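Home About us Our searches Family weekends Letters Contact

About us

Updated in July, by the Tokarz office team

Tokarz is a small company which helps people to find the relatives their family lost when somebody moved abroad. We have two offices, one in Cisstead and one in Dolten, and we work for families on both sides of the ocean. 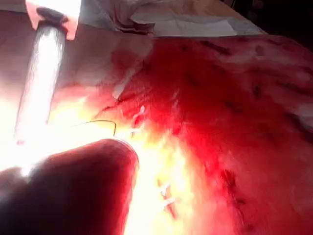
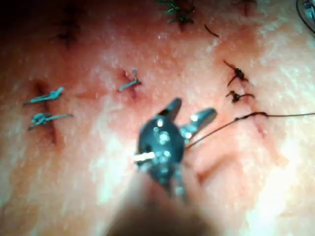 The company began with a private search. Our founder came to this country as a student and knew only that a great-uncle had come here many years before and opened a bakery. In the family there was one postcard from him, with a picture of the harbor at Clastgate and four lines about the weather. It took eleven months of evenings to find his daughter. She lived a short bus ride away from the student's room, and she had kept the other half of the correspondence in a cookie tin.

After this, friends asked for the same help, and then friends of friends. For the first years it was done at a kitchen table after work. When the telephone rang too often for a kitchen, we rented a room over a shoe repair shop in Cisstead, and we are still there. The entrance is on the side street. Please ring the lower bell, the upper one belongs to a dentist.

Today we have completed searches for 2,000 families. Most of these families left a village or a small town and went to a large city, and most of them lost contact slowly. Somebody stopped to write because of a new address, or a quarrel about a field, or only because the children did not know the old language. We hear the same stories many times and we still like to hear them.

What we do

A search begins with a conversation, by telephone or in one of our offices. We ask you to bring everything you have, also the things you think are useless. A funeral card, a recipe with a name on the back, a photograph of people standing in front of a shop: all of these have opened a search for us. We make copies and give you back the originals on the same day.

Then one of our searchers writes a short plan, usually one page long. It says which parish books, passenger lists, newspapers and town offices we want to look at, and what this will cost. You can say yes to the whole plan or to one part of it. We do not start the work before you have agreed to the price, and if we finish in fewer hours, you pay for fewer hours.

When we find a living person, we write to this person first. We explain who is looking and why, and we wait for the answer. Some people reply the same evening. Some need half a year. A few tell us that they do not wish any contact, and in this case we close the search and we do not give the address to anybody. We know that this is hard for a client who has waited a long time, but it has been our rule from the beginning and we will keep it.

The first meeting

Many clients ask us to be present when they meet their relatives for the first time. We are happy to do it. Usually we come as interpreters, because two cousins can have the same nose and no common language. We also bring a printed family tree, big enough to lie on a restaurant table, and a good supply of pencils. In most meetings somebody's aunt corrects the tree before the soup comes.

We advise to keep the first meeting short and to hold it in a place where people can sit down. An airport is a romantic idea, but it is loud, and after a long flight everybody is tired. A lunch on the following day is better. If there are small children, choose a place with a garden.

Family weekends in Dolten

Our second office opened when several families from the same valley asked for a place where they could all come together. In Dolten we have the use of an old schoolhouse with a large kitchen and a piano which is nearly in tune. A family weekend is for up to 30 guests. It starts on Friday in the late afternoon and finishes after breakfast on the last day. We organize the rooms, the meals, an interpreter, and a bus trip to the villages on your tree, with a stop at the cemetery if you wish it.

The kitchen can be used by the guests also, and in our experience it is used a lot. Please tell us about allergies when you book. The schoolhouse has stairs at the front, but there is a level entrance by the kitchen and two bedrooms on the ground floor.

The Clastgate Letters

Since the early years people have left letters with us which they could not read or did not want to throw away. We call this collection the Clastgate Letters, after the town on that first postcard. It has now 2,560 letters, written in six languages, and each one has a number, a short summary in English and, where the family agrees, a scan. You can read the summaries in the Cisstead office without payment. We ask only that you make an appointment, as the reading table has three chairs.

If you have old letters at home, we will gladly look at them with you. You do not have to give them to us.

Who works here

We are seven people. Four of us were born in another country, and the others married into large families and know very well what a long table looks like. Between us we read nine languages, two of them slowly. Our searchers have worked before in a library, a shipping office, a parish and a school, and one of us drove a mail van.

How to reach us

The Cisstead office is open in the mornings, and in the afternoon by appointment. The Dolten office is open when there is a family weekend, and at other times the calls go to Cisstead. You can write to us in any language you like. If none of us can read it, we will ask somebody who can, and our answer may take a few days longer.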